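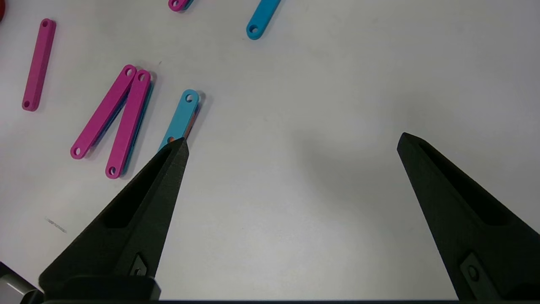
FILLEY WATER USERS ASSOCIATION
Minutes of the Regular Meeting, 20 January 2024

Present: Rhona Matheson (chair), Jhosep Espinoza (operations), members for the Upper, Middle and Mabula laterals
Absent: member for the Lower lateral
Minutes taken by: R. Matheson

1. Call to order
The chair called the meeting to order at 6:30 p.m. A quorum was present. The agenda was accepted with one change – item 7 (fees) was moved ahead of the easement item.

2. Minutes of the previous meeting
Approved with a correction. Under "Headgate repairs," the word "replaced" should read "reseated." The gate leaf itself is original.

3. Operations report
J. Espinoza reported. The main canal has been dewatered from the diversion to the Mabula turnout. Silt was heaviest downstream of the county road culvert and has been removed as far as the first drop structure. Work below the drop is on hold until the ground is firm enough for the excavator.

The staff gage at the Middle lateral reads low against the surveyed benchmark. Readings from last season will be corrected in the ledger before they are used for allocation. Members asked whether individual delivery records would change. They will, but only for turnouts measured from that gage. Revised sheets will be mailed.

The trash rack at the diversion has two bent bars. Both can be straightened in place.

4. Lining of the Upper lateral
Two proposals were received for lining the section between the weir and the stock pond.

Sorura: reinforced concrete, slip formed, with contraction joints. Requires the lateral to be fully dry. Joint sealant is covered separately from the slab.
Himico: flexible membrane with a gravel cover. Shorter installation. Livestock crossings would need to be fenced or hardened.

Discussion centered on the crossings. The member for the Upper lateral stated that cattle cross at more points than are shown on the plan, and that fencing all of them is not practical. The chair noted that the Sorura proposal assumes a subgrade condition that has not been tested. Espinoza will dig test pits and send the soil description to both firms. Decision deferred.

5. Water right file
The chair has gone through the older papers. The earliest claim on the ditch cites a priority of 1855, but the decree lists a later date for the Mabula extension. The two have been treated as one right in past correspondence. The chair will write to the state office for certified copies of the decree and any transfers filed after it. No change to deliveries in the meantime.

6. Measurement at farm turnouts
Of the turnouts inspected, 11 have no working measuring device. Owners will be given notice and 60 days to install a flume or weir. Submerged orifices will be accepted where the grade is too flat for a flume, if there is a gage on both sides.

Motion to send notices. Seconded. Carried, with the Mabula member abstaining.

7. Fees
The base assessment is unchanged. Motion to move $2000 from the general account to the structures reserve. Seconded and carried without discussion.

8. Easement at the county road
The fence across the maintenance road is still in place. The landowner has offered a gate – width not stated. Espinoza to measure what the excavator needs and reply in writing.

9. Other business
The Middle lateral member asked for an earlier start to the rotation schedule. It will be drafted for the May meeting along with the runoff forecast.

Keys to the diversion gate are to be signed for. One set is unaccounted for.

10. Actions
Espinoza: test pits, Upper lateral; gage correction; gate width; trash rack bars
Matheson: decree copies; turnout notices; revised delivery sheets

Adjourned at 8:05 p.m.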